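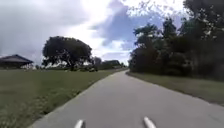

Handout 2: What a park path is for, and who says so

The Rundier path gets praised in every planning brochure I have been handed, and I would like you to read that praise with a pencil in your hand. The usual word is "inviting." Ask what it means. Here the asphalt runs straight, bends gently to the left near the horizon, and keeps a sharp edge against the lawn on its left side, with trees and shrubs massed up on the right. There are no painted lines in that stretch and no benches on the left-hand grass. Is that inviting? A cyclist may think so. A person with a bad hip who would like to sit down may have another view, and the brochure did not ask.

1. The claim about curves

Our textbook chapter says a curved path "draws the walker onward." It cites one study for this, and the study asked people to rate drawings while seated at a table. I don't call that walking. A curve may also be there to miss a drain, a root or a property line. Before you write that a bend was "designed," find the drawing that shows it. In the Rundier file I could not find one.

2. The claim about surface

Asphalt is called cheap and long-lasting. Compared with what, and over how many years? The Dinu estimate gives 3173 for one section in asphalt and 3493 for the same section in packed gravel, and people like to quote that gap as if it settled the matter. Look at the footnote. The gravel price includes edging and the asphalt price doesn't. Take out the edging (161 by their own table) and half the gap is gone. Then ask who patches the asphalt, and whether the patching budget was counted at all.

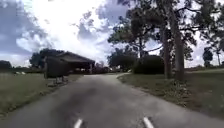
Gravel has its own cheerleaders, and they are no better. "Natural" is not a measurement. A loose surface is hard work with a stroller or a wheelchair, and it wanders into the grass where the mower finds it.

3. The claim about openness

Trestodo, the consultants, say that open lawn beside a path makes people feel safe, because they can see a long way. Two pages later they say trees make people feel safe because of the shade and shelter. Both may be true for different people at different hours. At noon I like a long view. At 9 p.m. a long view also means that I can be seen from everywhere. The report never gives the time of day its survey was done.

For next class

Walk any path you use often, out and back. Write down where you slowed, where you left the pavement, and where you wanted a seat. Don't write down what you think the designer wanted. Bring one page. Then read the Rivitz summary and mark every sentence that has no evidence behind it. I ran out of ink in July.

Comments (3)

pathwalker: Is the Rivitz summary the short one or the long one with the maps?

Reply from instructor: The short one. The maps don't help its case.

mossy_k: I disagree on gravel. We have it on our trail and my mother's wheelchair does fine if it's rolled properly. Maybe say "loose gravel"?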